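The spare bed is covered in clothes again, so it must be closet day! I do this when August starts winding down, before the evenings in Plistdale get chilly and I start grabbing whatever is on top of the pile. Everything comes out, everything gets looked at, and most of it goes back in slightly neater than it was. I like to lay things on the brown blanket because the pale stuff shows up so well against it, every bit of lint and every pulled thread included.

I started after breakfast with a mug of coffee and a plan to be finished by 4. (I was not finished by 4.) My rule this year was one piece at a time, sleeves out, buttons checked, then fold it or put it in the bag for the swap table.
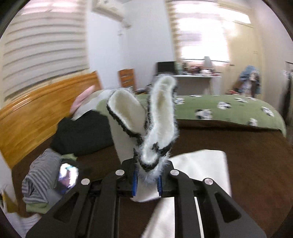 *White plush with tall ears and black edging. Still soft, a bit wispy, and staying with me.*

I know, I know, it isn't clothing. But it lives in the closet with the winter things and it gets the same treatment: a shake out the window, a going-over with the soft brush, and a trim with nail scissors if a fiber has gotten really long. Johanna Fuchs says rabbit and I say llama, and we've been having that argument for two winters now. The ears are what need the care. If you shove them under a stack of sweaters they crease, and then they flop for weeks, so I lay them flat on top with nothing over them.

For anybody who has plush in the house, I only ever wash it by hand in cool water with a tiny squirt of baby shampoo, squeeze it in a towel, and leave it somewhere airy overnight. Brush when it's fully dry and not a minute before. I got impatient with a scarf once and it came out looking like a wet cat, and it never really recovered.

Next up is the one I was looking forward to. I found it at Mayrhofer, the secondhand place behind the bakery in Stisadholm, on a rack of things marked down to 8 dollars. I had gone in for a lamp. I came out with a jacket and no lamp, and I'd do the same again tomorrow.
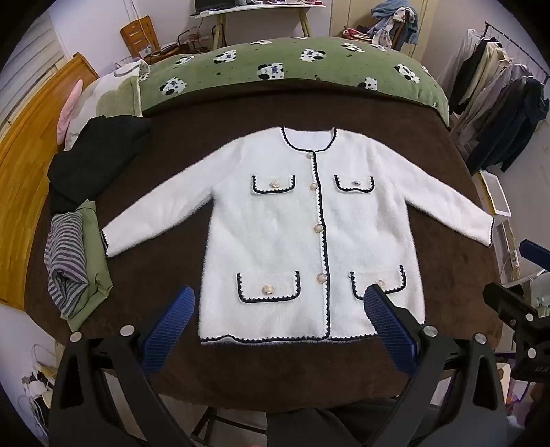 Kasun Uddin wrote to say that fuzzy knits should never go on hangers, even the padded kind, because the shoulders grow little points by spring and you can't steam them out. Fold them in thirds with tissue in the sleeves, Kasun says, and swap the tissue when it goes limp.

Point taken! I had been hanging mine, and now it's going on the shelf. What I love about this jacket is the trim, that wavy black edge going all the way down the front and around the cuffs and the pockets too. The pearly buttons are pretty, but they do worry me a little. Fancy buttons like that are a pain to match if you lose one, so I go over the thread on every one of them before the season starts, and I keep a needle ready with white cotton so I can't talk myself out of it.

Four flap pockets, by the way, and I still end up carrying my keys in my hand. I don't like to put anything heavy in a soft jacket, it drags the front down and then the hem never sits right again.

By dinner time the white things were done and I'd moved on to the scarves, which I'm not showing you because there are far too many. The swap bag goes out to Stisadholm with me next time I'm over that way - if there's anything you've been hunting for in a medium, leave me a note below and I'll dig around. Sweaters next, then the coats, and I still need a lamp.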